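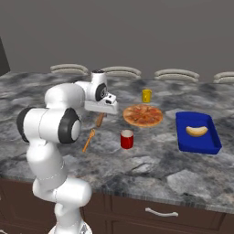
By the Fludgate Stories desk | Posted 26 June 2020 | Fiction

The Heron

The picture had hung over the couch in the rental for nine years, and when we bought the house from the landlord it came with the deal. It was a heron standing in reeds, printed on canvas, four feet wide. The landlord said he didn't want it. My wife said she didn't either, but the wall would look bare, so it stayed up through the closing and the first winter.

In March she took it down to paint and leaned it in the hall facing the baseboard. When the paint dried she didn't put it back.

"We should get something we picked ourselves," she said.

I agreed. I measured the wall that night. It was 140 inches from the window trim to the corner, and I wrote that on the back of an envelope and stuck it to the fridge.

We started at Grillon, out past the car wash, because it was close. Grillon sells picture frames in the front and wall art in the back, sorted by color. There was a blue aisle and a tan aisle. My wife walked down the tan aisle with her hands in her coat pockets. She stopped in front of a set of three pressed ferns and looked at them for a long time.

"Do you like those?" I asked.

"I'm trying to find out," she said.

A salesman came over and told us that whatever we bought should be two-thirds the width of the couch. He showed us with his arms. My wife thanked him. In the car she said she hadn't known there was a rule, and now she'd be thinking about it.

The next weekend we drove to Hulme, where there was a gallery in an old bank. They had real paintings there. One of them was a field with a fence across it, and the fence was just a few strokes of brown, but you could tell it needed fixing. I liked it more than anything I had seen in a while. The card said $897. I went and stood by the door and read the sign about the hours.

My wife came over. "You like the fence one," she said.

"It's too small," I said. "It's not two-thirds of the couch."

She went back and looked at it again by herself. Then we got lunch and drove home.
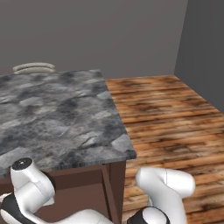
Gray walls and a plank floor.

By summer we had looked at a lot of things. We looked at a metal sun, a quilt, a map of the county and a clock with no numbers. I sat up one night with the laptop and went through 577 prints on a site called Trusach, one page after another. I didn't stop to eat anything. At the end I had saved two, and in the morning I couldn't remember why I'd saved either one.

The wall stayed empty. It was a good color, a soft green. In the evening the light from the street came through the blinds and made bars on it. Our neighbor stopped in to return a ladder and asked when we were moving out.

"We're not," my wife said. "We live here."

"Oh," she said. "I saw the wall."

After she left my wife sat down on the couch with her back to it.

"My mother had a plate rail," she said. "All the way around the dining room. I don't think she ever picked one of those plates. People gave them to her. She knew where every one of them came from."

"Do you want a plate rail?"

"No. I'm just telling you about it."

I said we could ask her brother about the plates. She said he had sold them, and that it was fine, she would have sold them too. She picked at the piping on the couch cushion. I went to check whether the ladder was put away right.
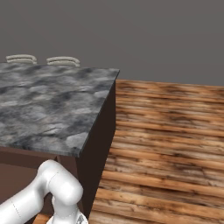 November

The heron was still in the hall. We had gotten used to turning sideways to pass it. I'd vacuumed up to it and stopped, all those months, and there was a line in the carpet where it stood.

I came home on a wet night and found it lying face up on the dining table. My wife had a rag and a bowl of water and was going over the canvas with one corner of the cloth. The water in the bowl was brown.

"There's a second bird," she said.

I put down my bag and came around to her side. She pointed. Low in the reeds, over on the left where the lamp used to block it, there was a smaller heron with its neck folded down. It was nearly the same color as the reeds. I couldn't see it until I had seen it, and then I couldn't see the picture without it.

"Nine years," I said.

"We never moved the lamp."

She wrung out the rag and did the bottom edge. I held the frame steady so it wouldn't slide. When she was done we let it dry for an hour and ate standing up in the kitchen, soup and the end of a loaf.

"I still don't like it very much," she said.

"No."

"The reeds are bad."

"They're pretty bad," I said.

I got the hammer and the envelope off the fridge. She had painted over the old nail holes, so we had to start from scratch. She stood back by the window and told me left, then left again, then up. I made a pencil mark. She came and looked at the mark and had me move it down an inch.

When it was up she carried the lamp over to the other end of the couch and plugged it in there. The cord didn't quite reach, so I went down to the basement to look for an extension.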